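Home | Cells | Setup | Spares | Contact

Skotdale two-arm bench cell: Setup guide
Section 5. Cable routing and plug task check

Revised 7/5/21. Maintained by Margarida Torres.

Do this section after the arms have been bolted down and homed (Section 4). It covers the wrist camera cables, the gripper fingers and the first run of the plug task. You will need a 2.5 mm hex key, cable ties, a steel rule, the power strip and the white adapter from the task kit.

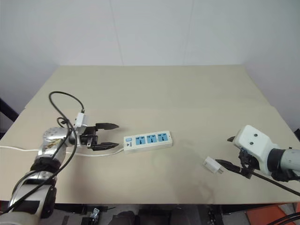
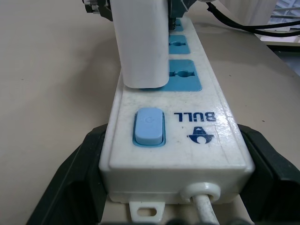

Cell with the power strip and white adapter, and the strip between the fingers of one gripper.

5.1 Before you start

1. Press the stop button and turn the controller key to SERVICE.
2. Clear the tabletop of tools and packaging.
3. Check that the power strip cord is not connected to a wall outlet. Put the lockout cap over the cord plug.

CAUTION: The strip is a task part only. Never run this task with a live strip. The fingertips are narrow enough to reach the contacts.

5.2 Wrist camera cables

1. Push the cable connector into the camera until it clicks.
2. Leave a loop between the connector and the first tie. The wrist has to turn through its full range without pulling on the connector.
3. Tie the cable to the arm on the forearm side of the wrist. Do not tie across a joint.
4. Move the wrist by hand to both end stops. Watch the loop the whole way.
5. If the cable goes tight or catches on a finger, cut the tie and start again from step 2.
6. Repeat for the other arm.

Note: A loop that is too large will show up in the overhead camera and can hide part of the strip. Shorten it at the tie. Don't bend it back under the camera.

5.3 Gripper fingers

1. In the Skidum panel, open Gripper and select Jog.
2. Open the fingers fully. The position readout should be 905. If it is lower, look for grit in the slide.
3. Close the fingers with nothing between them. The tips should meet evenly. If one tip sits ahead of the other, loosen both finger screws, square the tips against the steel rule and tighten again.
4. Set the grip force to 272. This holds the strip body without marking it. The adapter uses the same value.

CAUTION: Keep hands clear of the fingers in Jog. The release button on the panel is slow to respond in SERVICE mode.

5.4 Placing the parts

1. Lay the strip near the middle of the table with the sockets facing up. A small angle to the table edge is fine.
2. Lead the cord away to the left, flat on the table. It may pass under the left arm, but it must not lie over any part of it.
3. Put the adapter to the right of the strip with clear table between them.
4. Measure from the overhead camera bracket to the tabletop. It should be 610 mm. Adjust the bracket before you go on if it is off, then redo the camera calibration in Section 3.

5.5 First run

1. Turn the key to AUTO and release the stop button.
2. Load the job PLUG_CHECK and set the speed to Slow.
3. Press Start and keep one hand at the stop button.
4. Let the job run 5 times. Put the parts back as in 5.4 after each run.
5. Write the result of each run in the cell log, including any run you stopped yourself.

If the adapter tips over on the strip, check the finger tips again (5.3, step 3). If the strip slides while the adapter is being pushed in, wipe the finger pads with a dry cloth and repeat. If it still slides, replace the pads. Umar pads and Amaral pads both fit, but do not mix them on one gripper.

Pads are checked again at the August service. See Section 8.

Filed under: Bench cells, Setup, Grippers

Contact cell support | © Skotdale 2021 | Back to top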